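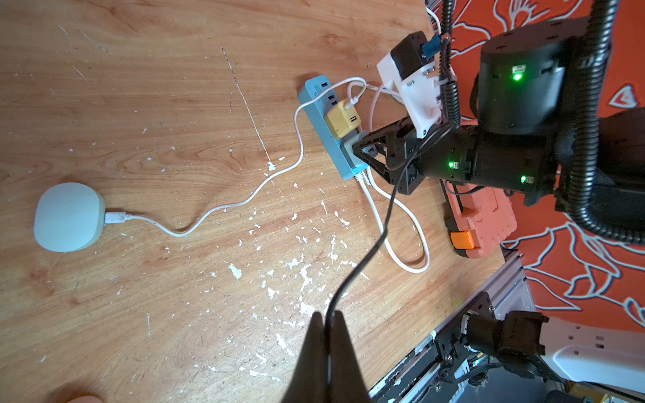 Deux bras autour d'une multiprise bleu clair, vus par la caméra de poignet du premier bras. Le second bras tient une fiche.

Gikosero Duo
Logiciel de coordination et de perception pour deux bras manipulateurs

Gikosero Duo est un logiciel de commande pour les postes à deux bras qui travaillent sur une même table. Il réunit dans une seule application la planification des trajectoires, la lecture des caméras de poignet et l'enregistrement des essais. Il est édité par Desiseo et il est destiné aux laboratoires, aux écoles d'ingénieurs et aux petits ateliers d'intégration.

Nous avons développé ce produit autour d'une difficulté précise : les câbles. Un objet rigide reste où on le pose. Un cordon, lui, change de forme dès qu'on le touche, il passe sous un autre, il tire sur l'appareil auquel il est relié. La plupart des planificateurs le traitent comme un obstacle fixe, ou bien ils l'ignorent. Duo le traite comme une ligne souple avec deux extrémités, dont chacune peut être libre, branchée ou tenue par une pince.

Perception

Le module Falavetti reçoit les images des caméras de poignet et propose pour chaque câble visible un tracé continu. Quand un cordon est caché en partie, par exemple derrière un avant-bras, le tracé est complété en pointillé et l'opérateur peut le corriger à la souris. Les câbles clairs sur une table claire demandent un réglage du contraste ; un assistant guide ce réglage au premier démarrage.

Le câblage propre du robot (gaine annelée, cordon spiralé, nappe de caméra) peut être déclaré dans un masque. Il n'est alors plus confondu avec les objets à manipuler. Ce masque suit le mouvement du bras et il est sauvegardé avec la configuration du poste.

Planification

Chaque bras possède sa propre file de mouvements. Le planificateur vérifie à chaque pas la distance entre les deux avant-bras, les pinces et les supports de caméra. Quand une pince tient une fiche, l'autre bras peut recevoir la consigne « suivre le câble », « saisir à distance de la fiche » ou « attendre ». La consigne « suivre » limite l'effort de traction à une valeur que vous fixez vous-même.

Pour les opérations de branchement, il est possible de définir :
l'axe d'insertion et sa tolérance ;
l'effort maximal avant l'arrêt ;
le nombre de reprises autorisées (2 par défaut, 6 au maximum) ;
la position de repli de chaque bras.

Enregistrement et relecture

Les images, les positions articulaires et l'ouverture des pinces sont enregistrées sur une même base de temps. Dans la fenêtre de relecture, on peut avancer pas à pas, placer des repères et comparer deux essais l'un à côté de l'autre. L'exportation se fait en fichiers ouverts, avec une documentation du format.

« Avant, je relisais chaque caméra dans une fenêtre différente et je perdais le fil. Maintenant je trouve assez vite le moment où le câble commence à se tendre », nous écrit Jade Naylor, qui utilise Duo chez Thibodeaux pour des essais de câblage.

Caractéristiques

Nombre de bras : 1 ou 2
Articulations par bras : jusqu'à 9, pince comprise
Fréquence de relecture : 15 images par seconde, réglable
Caméras : une par poignet, plus une vue fixe en option
Système : Linux 64 bits
Interface : français, anglais, tchèque
Programmation : bibliothèque Python et éditeur graphique de séquences

Ce qui n'est pas compris

Le logiciel est livré sans bras, sans caméra et sans ordinateur. Il ne remplace pas un arrêt d'urgence matériel, qui doit rester accessible pendant tous les essais. Pour les travaux avec des appareils branchés au secteur, l'utilisateur doit faire sa propre analyse des risques ; nous conseillons de préparer la séquence avec une multiprise hors tension.

Licences et assistance

La licence Atelier est valable pour un poste. La licence École couvre 6 postes dans le même établissement. Les mises à jour sont comprises pendant la première année, ensuite elles peuvent être prolongées année par année. La prochaine version est prévue pour juillet et elle apportera la détection des nœuds simples.

Une version d'évaluation de 15 jours est disponible sur demande. Elle contient toutes les fonctions, sauf l'exportation.

Votre interlocutrice pour les questions techniques est Štěpánka Beneš. Elle répond en français et en anglais, de 9 h à 15 h. Merci d'indiquer dans votre message le modèle de vos bras et celui de vos caméras.

Demander un devis
Télécharger la notice d'installation
Voir la liste des bras compatibles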